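Pre-Purchase Inspection Checklist: Asel Scene Pack for Robot Simulation
Supplier: Dummont
Reviewed for: Goturbridge test group
Checked by: Kanyarat Onsri
Date: 2024-03-29
License under review: trial, single seat

Marks used: OK, FIX (supplier to correct before we buy), NOTE (no action needed).

1. Installation and files

1.1 Package installs from the supplier archive without extra downloads – OK
1.2 License file accepted on second machine – FIX. Had to be re-entered after a restart. Reported to Dummont in March, ticket still open.
1.3 Manual matches the installed version – FIX. Section on lighting presets describes menus from the older release.
1.4 Object list supplied as a spreadsheet – OK. Over 200 entries, names consistent.

2. Physics and contact

2.1 Small objects stay at rest on a flat surface for 500 steps – OK
2.2 Gripper stops on contact with tabletop – OK at default speed. At the fastest setting it sinks in slightly before stopping. FIX.
2.3 Round objects do not slide when released – NOTE. Friction value is low as shipped. We raised it in our own settings file.
2.4 Emergency stop command halts all joints – OK, 100 tries, no misses
2.5 Joint limits respected after scene reset – OK

3. Appearance

3.1 Surface textures load at full size – OK
3.2 Objects sit on the floor with no gap – FIX. The orange box appears to float a little. Its shadow falls underneath.
3.3 No stray patches around objects – FIX. Paler rectangle on the planks around the green fruit. It could confuse a color-based detector.
3.4 Thin parts hold up in compressed output – OK for the wire shelves. Sofa edges go blocky.
3.5 Wall and floor joints clean – NOTE. White dashed line along part of the wall base. Ask if it is meant as a baseboard.

4. Cameras and recording

4.1 Each camera can be switched off separately – OK
4.2 Recording holds for 700 frames – OK
4.3 Output sharp enough for labeling – NOTE. A bit soft in both views below. Kováčik plugin has a sharpening option but we did not test it.

5. Support and terms

5.1 Reply to first support request – OK, next working day
5.2 Right to publish rendered stills – OK, in writing
5.3 Price for extra seats stated – FIX. Quote covers one seat only.

Views for items 3.2 to 3.5:
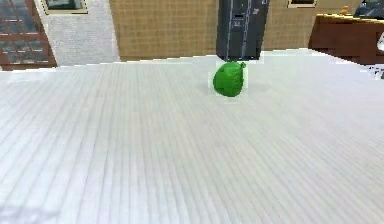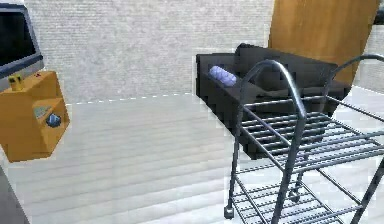 First view: gripper over the fruit, item 3.3. Second view: wire cart and orange box, items 3.2, 3.4 and 3.5.

Result: hold. Recheck 1.2, 2.2, 3.2 and 3.3 when the supplier sends the next build. Items 1.3 and 5.3 can be settled by email.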